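Ticket 964 — Musty smell on clothes and cloth bag, rear bedroom
Last updated: January, 21:40
Status: open, waiting for Vamiscombe
Building: Illov, second floor

Problem

Clothes dried in the rear bedroom have a musty smell, also when they feel fully dry to the hand. The smell was first on towels. Then it came on cotton shirts, and from last week also on things that were not washed at all, like a cloth bag and two coats. In the kitchen and in the hallway there is no smell.

I am the tenant and I write this log myself. Vamiscombe (the managing office) asked me to write every step in one place, so please excuse that it became long.

What was used at the beginning

Keane liquid detergent, normal dose. Wash at the lower temperature. Drying on the standing rack in the bedroom, window closed in the evening. Heater on the middle position.

Step 1. Is it the washing machine?

I cleaned the rubber ring of the door and the small drawer for the detergent. There was some gray dirt in the drawer, but not much. I ran the empty machine on the hottest program and after that one load of towels. The towels smelled of nothing when they came out. I hung half of them in the kitchen and half in the bedroom. In the morning the kitchen towels were good and the bedroom towels had the smell again.

Result: the machine is not the cause, or not the main one.

Step 2. Is it the detergent?

Changed the Keane liquid for a powder, three loads. No difference. I went back to the liquid because I had already paid for the large bottle.

Step 3. Things which were not washed

I took everything out of the bottom of the wardrobe and put it on the bed to smell it piece by piece. The bag is the clearest case. It was standing against the outside wall for the whole month, and it did not go in any wash with the other things. It smells the same as the towels, most strongly on the inside seam.

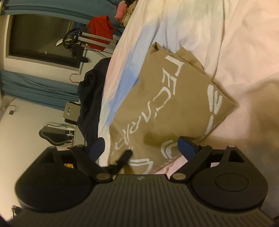

The tan bag on the bed, with the white lettering. Dark clothing next to it.

I looked for spots of mold on the bag, with a lamp, inside and outside. I did not find any. The reply from the office asked if the smell can be from food. I have never carried food in it, only papers and a scarf.

Result: the smell comes from the air or from the wall, and washing has little to do with it.

Step 4. Measuring the air

I borrowed a humidity meter and put it on the night table. Evening, with nothing on the rack: 61 percent. Next morning, after a full load dried in the room: 82 percent. In the kitchen at the same hour it was much lower, 54.

The office wrote back that a value above 60 should be avoided in a bedroom. I understand, but I do not have another place for the rack. The kitchen is too narrow to open the oven when the rack is there.

Step 5. Dehumidifier

Vamiscombe lent a Trastier dehumidifier, the small model. It ran from 22:00 to 7:00 with the door closed. In the morning there was roughly 400 ml of water in the tank, and the meter showed 66. This is better, but the machine is loud and I slept badly. On the second night I put it in the corner farthest from the bed — same noise, and the meter showed 69.

The coats still smell. The towels smell less.

Step 6. Where the things are standing

The office asked for the arrangement of the room, and especially what is near the window. The rack is in front of the window, and the long curtains go down on both sides. The pile on the floor by the right curtain is clothes I have still to check. I know it is not good to leave cloth there and I will move it.

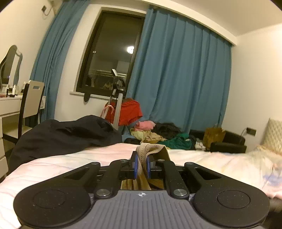
Step 7. Rack moved away from the window

Moved the rack to the middle of the room, curtains tied back at night. Before this the curtain was almost touching the wet sleeves. I touched the bottom of the curtain in the morning and it was damp at the hem, on the window side. After three nights with the curtain tied back the hem is dry.

Meter in the morning, with the dehumidifier: 60. Without it: 71.

Step 8. Bag and coats

The bag was washed by hand and dried in the kitchen, hanging open. After two days there is no smell. I have not put it back in the wardrobe. The coats are next, but one of them can only be dry cleaned.

Still open

Please can somebody check the outside wall behind the wardrobe. It is colder than the other walls and the paint feels soft at the height of my knee. I can move the wardrobe myself if I know the day before.

Please also tell me if I can keep the Trastier until the end of February.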